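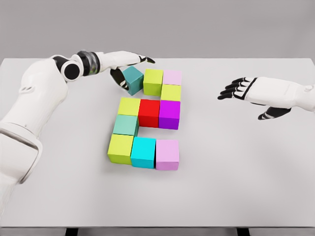

第4章 ハンドと制御器を比較する

4.1 この章で行うこと

この章では、Movstead のシミュレーション環境で双腕ロボットにキューブを並べさせ、ハンドと制御器の組み合わせを比べます。実機は使いません。実機での手順は第7章にありますが、第7章を先に読んだ人は、たいていこの章に戻ってきます。

比較できる組み合わせは次のとおりです。

ハンド:Usel(多指、親指対向型)、Griltik(平行二指)
制御器:Quintero(力制御)、標準の位置制御

初回は Usel と標準の位置制御で始めてください。いきなり Quintero を選んでも動きますが、うまくいかなかったときに、ハンドと制御器と自分のどれを疑えばよいのか分からなくなります。

4.2 始める前に

・第3章の「腕の原点合わせ」が終わっていること。終わった気がする、では足りません。起動画面の左下に「原点:確認済」と出ていれば終わっています。
・通信ポート 1767 が空いていること。ほかのプログラムがつかんでいる場合、Movstead は何も言わずに待ち続けます。礼儀正しいというより、エラー表示がまだ実装されていません。
・課題ファイルを作業フォルダーに複製してあること。元のファイルを直接編集すると、次の更新で上書きされます。

注意:前の版で保存した把持設定は読み込めますが、指の開き角の符号が逆になっています。読み込んだ直後にハンドが握りこぶしを作って近づいてきたら、これが原因です。「設定」→「互換」→「旧符号を変換」を一度だけ実行してください。二度実行すると元に戻ります。

4.3 作業台とキューブを用意する

1. メニューの「シーン」から「卓上・双腕」を開きます。
2. 「キューブ」欄で配置パターンを選びます。無地の色付きキューブが並んだ状態で読み込まれます。
3. 「乱数の種」に 776 を入力します。
4. 「配置を固定」にチェックを入れます。
5. 「静置」を押し、画面右上の表示が「安定」になるまで待ちます。

手順4を忘れると、試行のたびに初期配置が変わります。その結果を表にまとめると実に堂々とした比較表ができあがりますが、比較しているのは配置の運です。

注記:種は好きな数でかまいません。本書の説明はすべて 776 で行っています。この数に特別な意味はないそうです。決めた Tiburcio Varela に二度尋ねましたが、二度とも違う由来を教えてくれました。

注記:キューブの色は識別のためのもので、質量や摩擦には影響しません。似た色どうしを目で見分けるのがつらい場合は「表示」→「番号を重ねる」を使ってください。録画にも番号が残ります。

4.4 Usel ハンドを取り付ける

1. 「構成」→「左手首」で Usel を選びます。
2. 「構成」→「右手首」でも Usel を選びます。左右は別々の設定です。片方だけ選んで「適用」を押すと、もう片方は手首だけになり、そのまま真面目に作業を始めます。
3. 「親指」を「対向」にします。
4. 「指先摩擦」を「中」にします。
5. 「待機姿勢」で、使わないほうの手を「上空・開」にします。
6. 「適用」を押します。

待機姿勢の初期値は「現在位置」です。キューブのすぐ脇で待機した手は、もう一方の腕が動いたときに障害物として扱われ、経路計画が大きく遠回りします。キューブから離れた空中に、手を開いて浮かせておくのが無難です。

注意:「指先摩擦」には「最大」という選択肢があります。成功率はよく上がります。キューブが指から離れなくなるので、置く作業の成功率は下がります。この設定で取った結果を報告書に載せるときは、把持だけの数字であることを明記してください。

4.5 把持を一度だけ試す

本番の前に、キューブを一個だけつかんで、少し持ち上げて、戻します。

1. 「手動」タブを開き、動かす腕を「左」にします。
2. 対象のキューブをクリックします。
3. 「接近」を押します。腕が対象の上方で止まります。
4. 「把持」を押します。親指とほかの指でキューブを挟みます。
5. 「上昇(小)」を押します。
6. 接触表示を見ます。親指と、それに向かい合う指のうち少なくとも一本に接触マークが出ていれば合格です。
7. 「戻す」を押します。

持ち上げたキューブが少し傾くのは正常です。Usel の指は同時には閉じないので、先に触れた指がわずかに押します。傾きが気になって指先の位置を一本ずつ調整し始める人がいますが、課題の許容範囲は思っているより広く作ってあります。まず4.6を通してから、それでも気になるようなら付録Bをご覧ください。付録Bは長いです。

隣のキューブが一緒に動いた場合は、「接近」の向きを「斜め・外側」に変えてやり直します。列の端にあるものから試すと楽です。列の中ほどから始めたい気持ちは理解しますが、指にも太さがあります。

4.6 並べ替え課題を実行する

1. 「課題」タブで「一個取り出して戻す」を選びます。
2. 「試行回数」を 40 にします。
3. 「時間制限」は初期値のままにします。
4. 「録画」を「失敗時のみ」にします。
5. 「開始」を押します。

実行中も画面の視点は自由に動かせます。ただし、視点を動かしても結果は変わりません。念じるのと同じです。

途中で止めるときは「中断」を使ってください。ウィンドウを閉じると、それまでの試行は保存されません。「保存しますか」とも聞かれません。

全部の試行で約 1900 行の記録が出ます。開いて読む必要はなく、次の手順で集計します。読みたい方のために書いておくと、各行の先頭が時刻、次が腕、その次が接触の状態です。

6. 「結果」タブで「集計」を押します。
7. 「名前を付けて保存」を選び、ファイル名にハンド名と制御器名を入れます。

注記:ファイル名を「final」にしないでください。共有フォルダーには「final」で始まるファイルがすでに並んでおり、そのどれも最終版ではありません。

4.7 ハンドを Griltik に換えて繰り返す

1. 「構成」で左右の手首を Griltik に変更し、「適用」を押します。
2. 「開き幅」をキューブの一辺より少し広く設定します。
3. 4.3の手順5に戻り、「静置」をやり直します。
4. 4.5の手動把持を行います。Griltik では、左右の指に接触マークが出れば合格です。
5. 4.6を同じ条件で実行します。

Griltik は設定項目が少なく、覚えることもほとんどありません。代わりに、すき間のない列の中からキューブを抜くことができません。指を差し込む場所がないからで、設定の問題ではないため、開き幅をいくら変えても解決しません。この場合は端から順に取り出す課題に切り替え、Usel 側も同じ課題で取り直してください。

取り直すのは面倒です。Arnout Dewulf の版では、この段落が「可能であれば取り直すことが望ましい」となっていました。可能であれば、と書かれた作業が行われた記録が見つからなかったため、現在の書き方に改めました。

4.8 制御器を Quintero に換える

1. 腕が動いていないことを確認します。
2. 「制御」→「切り離し」を押します。
3. 一覧から Quintero を選び、「接続」を押します。
4. 「把持力の上限」を「低」にします。
5. 4.5の手動把持を、左右それぞれの腕で行います。
6. 4.6を実行します。

注意:「切り離し」をせずに別の制御器を接続しないでください。両方の制御器が同じ腕に指令を出します。シミュレーションなので壊れるものはありませんが、腕は二人の上司を持った人のような動きをします。同じことを実機で行うと、第7章の冒頭に書いてある修理の手続きに進むことになります。

Quintero では、指がキューブに触れてから閉じる速さが目に見えて落ちます。固まったように見えても、接触マークが点いていれば動作中です。「把持」を連打しないでください。押した回数だけ順番待ちに入り、あとで律儀に全部実行されます。

4.9 結果を見比べる

「結果」→「比較」で、保存したファイルを選びます。種、配置、試行回数のどれかが違うファイルを選ぶと、見出しが灰色になります。灰色でも表は作れますし、印刷すると灰色かどうかはほとんど分かりません。だからといって印刷して会議に出さないでください。

見る順番は、落下、隣接キューブのずれ、所要時間です。所要時間から見ると、早く終わったほうが良く見えます。つかみ損ねて次へ進んだ試行は、とても早く終わります。

差が小さい場合は種を変えて取り直します。差が小さいまま結論を出す必要があるなら、「差は確認できなかった」と書けます。この文は報告書で使ってもかまいません。

4.10 困ったとき

症状:キューブが静置中に震え続ける
対処:「物理」→「刻み幅」を一段細かくします。それでも震える場合は、配置の編集でキューブどうしが重なっていないか確認してください。

症状:待機側の手が少しずつ下がってくる
対処:「待機姿勢」を設定し直して「適用」を押します。重力補償が切れている場合は「制御」タブに黄色い表示が出ています。

症状:つかんだはずのキューブが指をすり抜ける
対処:指先の衝突形状が「表示のみ」になっています。「物理あり」に変更します。この設定のまま午後いっぱい摩擦係数を調整していた事例が、複数あります。

症状:「接近」を押しても動かない
対処:対象が選ばれているか、動かす腕が左右逆になっていないかを確認します。机の反対側のキューブを選んだ場合は、届く側の腕に切り替えてください。

症状:昨日と結果が違う
対処:種と「配置を固定」を確認します。両方とも合っている場合は、版番号を見てください。両方とも合っていて版番号も同じ場合は、記録一式を添えて Muammer Tokgöz まで連絡してください。喜ばれます。

この章の手順は 2022-06-11 時点の版で確認しています。メニュー名が違うときは、付録Cの対応表を参照してください。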